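Kokberg reajusta las pinzas manuales de su célula de colgado tras tres semanas de paradas

Redacción – julio

El taller de Kokberg ha vuelto a poner en marcha esta semana su célula de colgado, la que se dedica a enganchar llaveros, bolsas y piezas pequeñas en soportes. Llevaba 3 semanas funcionando a ratos. El problema, según explicó la responsable de mantenimiento, Parvaneh Amini, no estaba en el software sino en las pinzas: los dedos cerraban torcidos y el tornillo de la placa derecha se aflojaba una y otra vez.

Reparación en dos turnos. Piezas de Skilden, montaje propio. Coste no comunicado.

La célula combina un brazo fijo y 2 pinzas de mano, gemelas, con las que los operarios enseñan la tarea antes de pasarla al brazo. Si los dedos de la pinza de mano no coinciden con los del brazo, lo aprendido no sirve. Y no coincidían. "Medimos el cierre y la placa derecha entraba antes que la izquierda, siempre", contó Joon-young Cho, técnico del turno de tarde. Se cambiaron las placas, se repasó la rosca y se pegó de nuevo la almohadilla de goma.
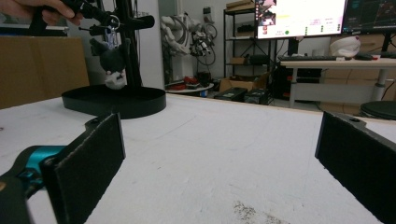
La puesta a punto empezó a las 16:00 y no fue rápida. Primero, limpieza del mecanismo con aire y un paño seco, nada de disolvente, que reseca la guía. Luego apertura y cierre en vacío, 160 ciclos seguidos, parando para tocar el tornillo con la mano y ver si cedía. No cedió en la primera pinza. En la segunda sí, y hubo que desmontar otra vez la placa y ponerle fijador de rosca de resistencia media.

Después vino la comprobación con objetos. Amini insiste en que el ensayo en vacío engaña: la pinza cierra perfecta sin carga y luego patina en cuanto coge algo liso. El protocolo del taller pide probar con una pieza blanda, una rígida y una pequeña, y repetir con la mano izquierda y con la derecha. Tambien se revisa que la base del soporte no baile, porque un soporte que se mueve parece un fallo de pinza y se pierde la tarde buscando donde no es.

Lo de los soportes tiene su historia. En primavera se cambió el proveedor y los nuevos, de Mikuš, traían el brazo articulado más blando. Hubo que apretar todos. Lilian Sang, que coordina las sesiones, pidió entonces que quedara por escrito quién aprieta qué y cuándo – hasta ese momento se hacía de memoria. Ahora hay una hoja colgada junto a la puerta, con la fecha del último apriete y las iniciales.

Queda pendiente el agarre de piezas metálicas pequeñas, que es donde más falla la célula. El metal pulido resbala en la goma nueva hasta que pierde el brillo de fábrica, y una pieza plana apoyada en la mesa obliga a entrar muy bajo con los dedos. Un mosquetón plateado como el que quedó sobre la cubierta blanca de la mesa, ovalado y tumbado, es de lo peor que se le puede dar a esta pinza. Cho propone biselar la punta de las placas. Amini prefiere esperar a ver cuánto dura la goma.

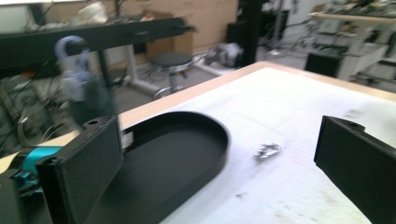 El calendario de mantenimiento cambia también. Hasta ahora la revisión completa tocaba cada 2000 cierres y se hacía cuando se podía, o sea tarde. A partir de este mes se hará al llegar a la cifra, con la célula parada, y el apriete de tornillos pasa a ser diario, antes del primer turno. La cubierta blanca de la mesa, con sus arrugas y sus manchas grises, entra en la lista de cambios: un pliegue basta para que una pieza fina quede levantada por un lado y los dedos la empujen en vez de cogerla.

Thilini Wickramasinghe, de Bulemo, la empresa que recibe los datos de la célula, confirmó que las sesiones grabadas con la pinza torcida se van a revisar una a una. No se descarta tirar parte. "Preferimos tener menos y que cierren bien", dijo por teléfono.

De momento la célula trabaja solo por la tarde. El turno de mañana volverá cuando lleguen las placas de repuesto, pedidas a Skilden y todavia sin fecha de entrega. Shobha Chowdary, encargada de compras, espera tenerlas antes de que acabe el mes.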